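Learning a solo violin piece from a recording when the score is out of print?

Posted by Nafula Gachanja, 31st May

Hello all! I've fallen in love with the Presovitz Caprice for unaccompanied violin and want to play it in July. The only score I can find is a library copy with 3 pages missing, right where the slow variation starts. Has anyone worked one out by ear, double stops and all?
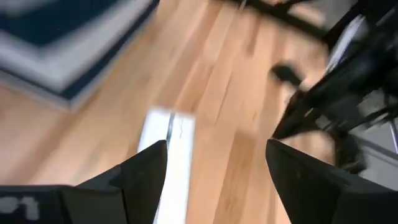
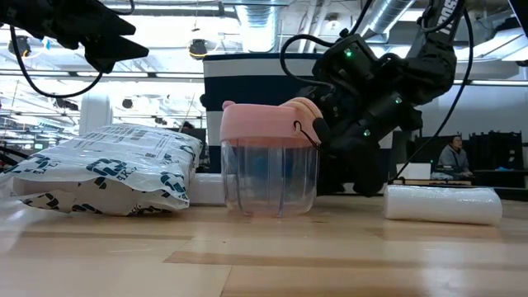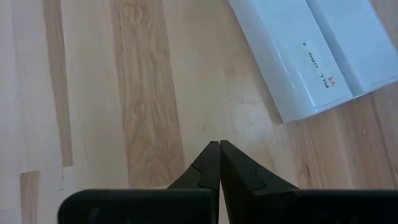
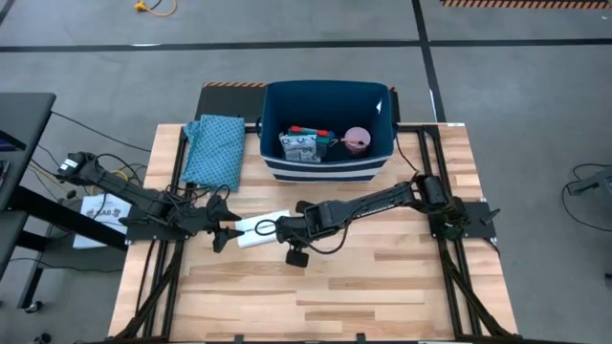

Pale wood throughout, with black grippers.

Oldřich Koubek

Oh, what a lovely piece to get stuck on! I did this years ago with a different caprice (it took me almost 20 evenings, and I enjoyed most of them). Slow the recording to half speed and write down the bottom line first, then fill in the top. Do write to Clerketti too, they published the second edition and may still sell you a photocopy. My letter was answered in 11 days, with a very kind note.

Mfaume

Watch the tuning on that recording, it sits a bit low. I'd just ask your teacher.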